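Aug 19, 2026. Long one today, so get a drink. I promised I'd write up the gripper trouble once I understood it, and I mostly do now.

**1/** For anyone new: I spend my days with hand-held grippers, the kind you squeeze yourself so a robot arm can learn from the recording later. We do household stuff at the Hisville site. Bedding, cushions, laundry, all the soft floppy things that arms are terrible at.

**2/** Two weeks into the cushion work, the Kerno people (they train on what we send) wrote to say the jaw width looked odd. The recording said fully closed while the video showed the jaws sitting well open. Not every time, either, which is the worst kind of fault to get a message about.

**3/** My first guess was the cable, because my first guess is always the cable. I swapped it, felt very pleased with myself, and had the same thing back by lunch.

**4/** Second guess was the pads. Rubber drags on knitted covers, and I thought maybe the jaws were being held apart by the fabric and the reading was just late. Lovely theory! I wrote 780 words about it in our notes and every one of them was wrong. 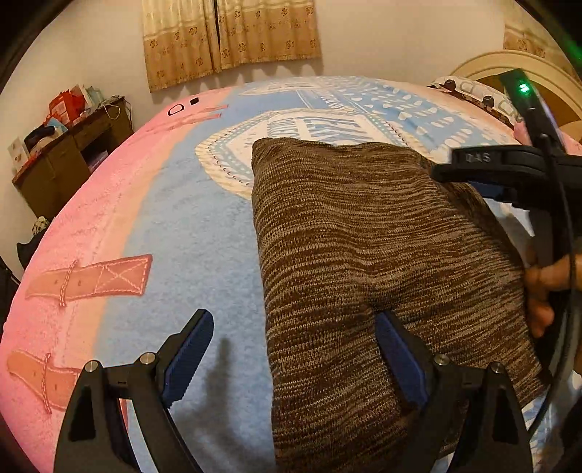 **5/** Chaturvedi replied under my first draft of this that a plump cushion is exactly where they'd expect it, you squeeze harder on something that gives, so any looseness at the pivot shows up there before it shows up on a cup or a box. I wish I'd had that comment a week earlier.

**6/** And yes, it was the pivot. A screw had backed out a hair, and under a hard squeeze the jaw could twist while the sensor happily counted it as closing. With a light squeeze you'd never see it. I only caught it by holding the tip still and wiggling the trigger with my other hand.

**7/** Now the part I'm less cheerful about. Kerno had already run a model on those recordings, and the arm at Vustska closed on a cushion, believed it had a grip, and swung. It pulled the bedding with it and knocked a lamp over. Person standing well back, stop button pressed, no one hurt — but I didn't sleep much that night.

**8/** Damage so far: some 3,000 recordings to go back through, and 200 we've thrown out already. The rest may be fine. I'm checking them against the video, slowly, with a lot of tea.

**9/** What we do now: thread locker on the pivot screws, a paint mark across each head so you can see if it has turned, and a hard squeeze on a foam block before the first recording of the day. If the reading and a ruler disagree, that gripper goes back in its case.

**10/** If you use the same sort of tool, please go and wiggle your jaws tonight. I'd love to hear what you find, and whether your paint marks have held up, as mine are already flaking on one side.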